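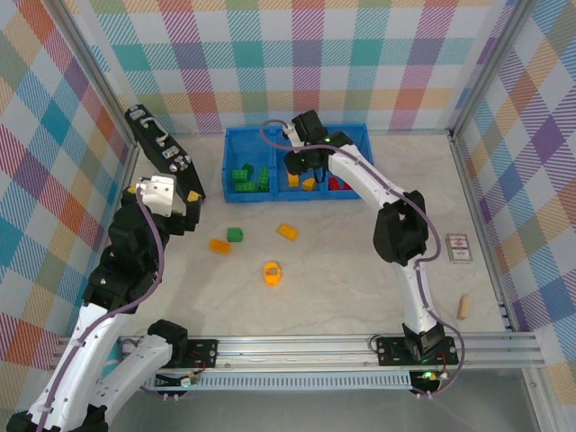

Give it until the kids are out of school and there will be one in every kitchen, my brother-in-law said on the phone tonight, and it will do the dishes and the laundry and he will never match another sock. I said maybe. He said I was the one who worked with them and I should be more excited. I told him I'd had a long day and we talked about his truck.

June 21, 2022

I want to get this down while I remember it, with the Vrettos people coming back in January to ask the same things again.

Spent the whole day on bricks. Two arms, one blue tray, colors kept apart. Green goes in the left compartment, yellow in the middle, red on the right. A kid in preschool does it while talking about something else. We got through 44 runs before I shut down, and I called 9 of them bad. Bad means I had to reach in, or stop it, or the brick ended up in the wrong compartment and stayed there. I did not count the runs where the brick went in crooked. If it's in the right compartment I take it.

Green is the best by far. There's a heap of it in the tray, some on end and some flat, and it doesn't matter how they land. Orange is a headache. There is no place in the tray for orange, so the thing to do with an orange brick is leave it alone, and leaving it alone is harder to teach than I expected. The brick between orange and yellow is worse. I can't always say myself what color it is, depending on the light, so I don't see how I can be mad at the arm. Wrote it in the log as "yellow?" and moved on.

We also keep things on the floor that don't belong in the tray at all. The little round yellow toy with the hole on top, the small white box, the wooden dowel. The Sorketti contract asks for it. Their line has stray items on the belt all the time, caps and tags and bits of packaging, and they want to know what happens when the arm meets something it has no plan for. What happened today is that it went for the yellow toy 3 times. It's yellow, so I suppose that's fair. The dowel it ignored all day.

Purple cable on the right arm caught once, just after lunch. Retied it. Need to order more ties.

Vrettos called in the middle of the afternoon. They run a laundry service for small hotels and what they want to know is whether two arms can fold a pillowcase. I said on a good day, if it is laid out flat first. They asked who lays it out flat. I said a person would. There was a pause, and then they asked what the person would do after that, and I said wait. They were nice about it. I told them the truth as I see it, that cloth is much harder than blocks and I wouldn't sign a lease on a building over it. They asked about putting clean towels on a shelf. I said closer, maybe. Stacked towels hold their shape some. I'd like to try it if they send us a box of them.

Candine is a different case and I feel better about it. Parts into trays, same tray every time, same light, and somebody walks by every hour anyway. I think a pair of arms could do that job now, slower than a person, and keep at it through the night shift they can't fill. Their order is 468 trays a week. I worked it out on the back of the log sheet and it comes out all right if the bad runs get down to where a single person can clear them on a normal round. They aren't there yet. I'd want another month with real parts before I said yes to anything in writing.

Nemell sent over their comparison sheet again. They list "tidying" as one task. I don't know what to do with that. Putting bricks in a tray is tidying. So is a kitchen counter after dinner, with the wet sponge and the mail and a glass that might be somebody's and might be done with. I wrote back and asked them to split it up. Putting away things that have a place, that's one line. Deciding what is trash is another. Wiping is another, and I'd leave wiping blank for now.

Came home and did the dishes by hand. Paid attention for once. I turned every bowl over to see if the bottom was clean and didn't know I did that. Picked a fork out of the drain by feel. I moved the big pot four different times to get at other things. Wrote "pot" on my hand so I'd bring it up tomorrow, when we go over what to try after the bricks. I'd vote for cups. Plastic ones first, in a rack, dry.

Tomorrow: ask Candine for a sack of the real parts. Swap the bulb on the left side and see if the orange gets any easier. Cable ties. Call my brother-in-law back about the trailer.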